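Firkano gripper

The Firkano gripper is a hand-held, two-finger gripper for home and small workshop builds. It is held and worked by a person, with a camera mounted behind the jaws looking forward along the fingers. Plans were first put up in September 2017 by members of the Brolevico shared workshop, and it has been built in a fair few versions since. Not to be confused with the Firkano clamp, an older bench tool from the same workshop.

Overview

Two arms, two fingers, one camera. The arms swing in towards each other and the finger pads meet in the middle. Most builders make a pair, one for each hand. The recorded pictures are meant to be used later for teaching a robot arm the same job, though many owners never get as far as the arm and just enjoy the build.

A finished unit weighs around 190 grams without the camera. Parts list is short. The plans ask for a printer, a small drill, a set of files and a good deal of patience with the pivots.

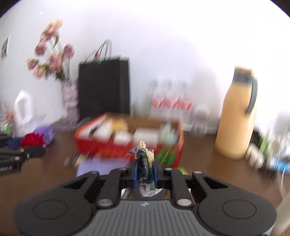
Firkano gripper holding a snack wrapper between its fingertips, with an open red box on the table behind.

Construction

The body is a ribbed block with a round housing at either side. Ribs are there for stiffness and also give the thumb something to push against. Early bodies were smooth and tended to twist when squeezed hard – the ribs came in with the second set of drawings.

Arms are printed flat, in black on most builds, and pinned with plain metal rivets. Builders differ on how tight to set them. Too tight and the jaws stick half way, too loose and the fingers cross at the tips. The usual advice is to rivet over a slip of thin card, then pull the card out. Some use small bolts instead, which can be undone but work loose after an evening or two.

Finger pads are soft and are pushed on, not glued. Blue is the common colour, only becuase the first batch of material was blue. They wear at the tip first. Replacement is a five minute job.

The Enriquez variant has a longer body and a spring return. Heavier. Not widely built.

Camera and view

The camera sits behind and a little above the body, with a very wide lens. Straight lines bend near the edge of the view and the corners may go dark, depending on the lens fitted. The gripper itself takes up the lower part of every picture. This is intended: the position of the fingers can be read straight from the picture, so no sensor is needed in the arms. 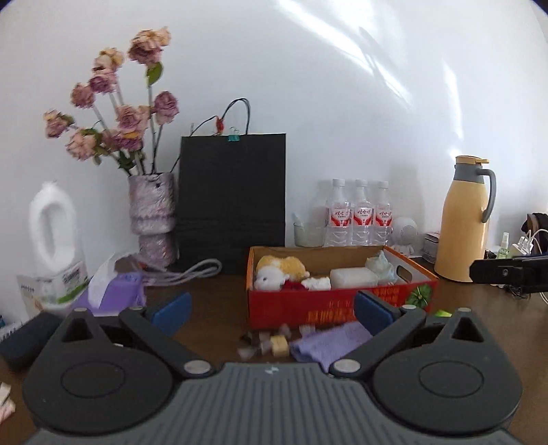 Opening width is worked out the same way. The software looks for the two pads, measures the gap and writes a number next to each picture. It needs to be set once per build, jaws fully open and then fully shut, and again after the pads are changed. Skipping the second one is the most common fault reported on the workshop's help page.

Bright sun on a pale wall can upset the exposure. Fast hand movement gives blur, and the plans suggest going at about half the speed that feels natural. Few people manage it.

Use

A typical session is done at a kitchen or workshop table with ordinary household things. Putting items into an open box is the usual starter task, as there is a clear start and finish and nothing much breaks. Soft toys, cloths, wrappers and small packets are all common. Cables are thought hard. Thin bags are worse, they slide off the pads or come up in a bunch.

The Brolevico set, put together on the workshop's own tables, holds 2,144 short recordings, of which 169 were thrown out for blur or for a pad coming off part way. Each runs to 30 seconds at most. The notes that go with the set are patchy, and the earliest recordings have none.

Two-handed work needs both units set to the same clock. In the first drawings this was done by tapping the grippers together at the start and lining up the tap afterwards. Later builds use a small board called Zolis, which sends one signal to both cameras. The tap still works and plenty of people stick with it.
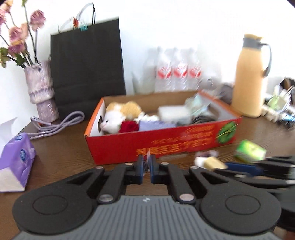 A pair of grippers in use, the second partly in view at right. A plush cat lies in the box.

Known problems

Rivets wear oval holes in the arms after long use. A brass sleeve cures it, at the cost of a fiddly bit of drilling.

Pads pick up dust and lose grip. Wipe with a damp cloth, let dry.

The right hand housing on the first drawings was slighty too big and fouled the thumb of anyone with small hands. Corrected since, but old copies of the file are still passed round – check the date on the drawing before printing.

Fitting to a robot arm needs an adaptor plate. Several exist, none of them agree on hole spacing.

See also

Brolevico shared workshop
Enriquez variant
Zolis board
Parallel jaw gripper

Page last changed Apr 14, 2019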